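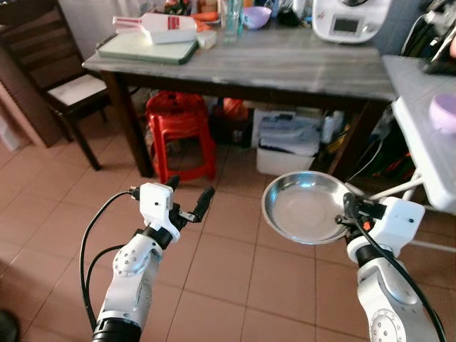

Daranee Thongdee asked after Tuesday's session whether a referee in a wrestling match is a performer or an official, and whether it makes any sense to say he can get a decision wrong. She thought he must be both, and that the notes from last week had skipped over it. They had, so we start there.

1. The referee's two jobs

To the crowd, the referee counts the fall and enforces the rules. To the wrestlers, he is a messenger. He passes on time cues, checks on injuries and tells them if the finish has changed. The second job is hidden inside the first. When he kneels to look at a pinned shoulder, he is also close enough to speak.

So yes, he can get a decision wrong, in two ways. He can break the rules the audience believes in, for instance by counting three when a shoulder is plainly up. Or he can break the plan, by stopping his hand when the wrestler was meant to stay down. The first error hurts the story. The second hurts everyone working after it on the card.

2. The near fall

A near fall is a count that stops at 2. It works only if the speed of the count stays the same all night. A referee who slows down before the third slap has told the back row what is coming. Compare the two matches on the reading list, Swanepoel against Meneo and the Gurham tag match. In the first the count is even throughout. In the second it drags from the midpoint on, and the crowd stops reacting well before the finish.

Wiebke Teuber's essay (in the course pack) argues that the kick-out belongs to the wrestler and the count to the referee, and that trouble starts when either tries to do the other's work. Read it against the Gurham match.

3. Attendance and the finish

The Pruline hall drew 1,833 for the first show and 1,861 for the return. Some of you took this as proof that the disputed finish sold tickets. A rise that small proves very little - the undercard had changed as well, and we have no ticket prices for either night.

For next time

Read to page 18 of the course pack. Choose one near fall from either match and write a page on where the referee is standing, what he can see, and what the crowd can see of him. Bring a printed copy.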